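How to Set Up a Steel Shelving Unit With Storage Bins
By Yogesh Tomar
December 7, 2021

Slotted steel shelving is simple to put together and easy to change later. These steps cover a two-shelf unit like the ones we use in the Himville workroom. You need a rubber mallet, a level, a tape measure and a roll of floor tape.

Step 1. Mark the spot
Measure the footprint of the unit and mark the corners on the floor with tape. Leave enough room in front to pull a bin all the way out. Our bins need 12 inches on top of standing room.

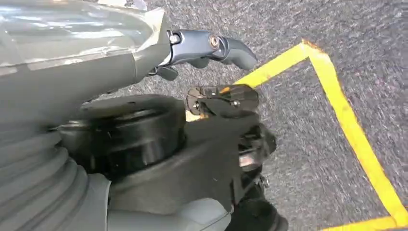
Should floor tape stay down after the unit is in place?
Leave it if the unit gets moved for cleaning, and peel it up if it doesn't. Tape left on carpet for months can leave glue behind, so replace it now and then.

Step 2. Build the frame
Lay two posts on the floor and hook the short braces between them. Tap each brace down with the mallet until the tabs sit fully in the slots. Do the other pair, stand both up, and join them with the long braces. Keep all the braces finger-tight in their slots until the frame is square, then tap them home.

Step 3. Set the shelf heights
Put the lower shelf close to the floor. Stack the bins you plan to use, measure the stack, and add 2 inches before you fix the top shelf. We set ours too low the first time and had to take the whole top off again.

Step 4. Load the bins
Heavy items go in the bottom bin of each stack. Alternate the bin colors if you have two, and it is easier to tell someone which one to open. Keep the top shelf clear for sorting.

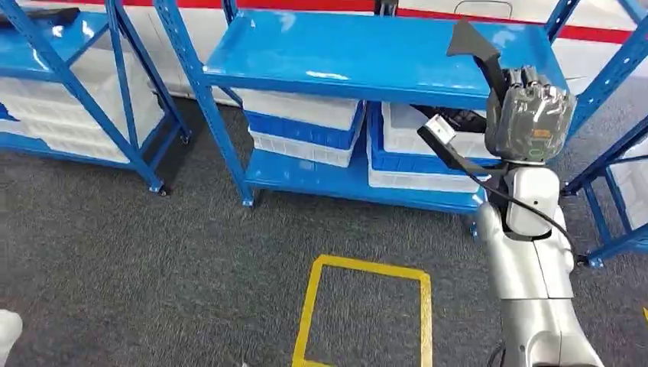
Blue shelving with white and blue bins stacked on the lower shelf.

Step 5. Check the load
Look up the rating for your own shelf before you fill it. The heavy-duty Perer units in our back store hold up to 1000 pounds, but light units hold far less. Check the level again after a week, especially on carpet, and retap any brace that has lifted.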